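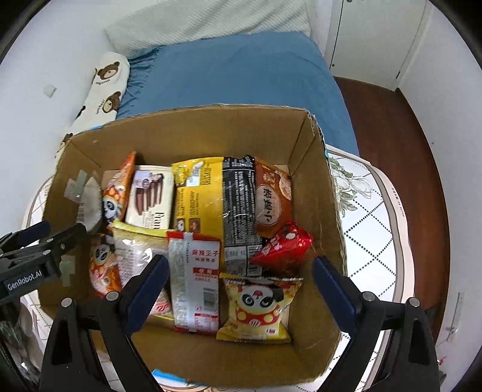

Grantee Reports / Young Workers

Home Our Work Reports Partners Contact
Search reports Enter keyword Go

Progress report: Safe Hours project, Modbridge

This report covers the period from the start of the harvest season through October. It is submitted to the Pärn Fund under the second year of the grant.

Outreach

The project gives advice on pay, breaks and legal working hours to teenagers employed on farms and in packing sheds near Modbridge. We spoke with 74 young workers in this period. Most were 15 or 16 and working with a parent's permission. We visited 13 farms. Two declined a second visit, and we have written to both.

The evening drop-in at the Uvlow community center opens at 6 p.m. Attendance was low in June, when the longest shifts run, and picked up once school started. We have moved the pay stub help desk to the same evening so families make one trip.

What we heard

The most common complaint was short pay. Workers on piece rates often could not tell how their total had been worked out. Eight had a written claim prepared with our help. Five of those have been paid in full and the rest are still open.

Heat was the second most common issue. Several workers said water was kept at the end of the row and that walking to it cost them time on their count. Three farms have now agreed to move water closer. We have not yet checked whether they did.

We heard less than expected about pesticides. Our field staff think many of the younger workers do not know when a field has been sprayed. A one-page guide in English and Spanish is in draft.

Delays

The text message line run through Nodico started six weeks late because the phone numbers had to be registered again. It is working now, but replies on weekends are slow. We underspent on this line and ask to carry the balance into the next period.

Next period

We will finish the spraying guide, return to the three farms about water, and train two more field staff before spring hiring begins. A budget table is attached separately.

Filed under: youth employment, farm work, wages, year two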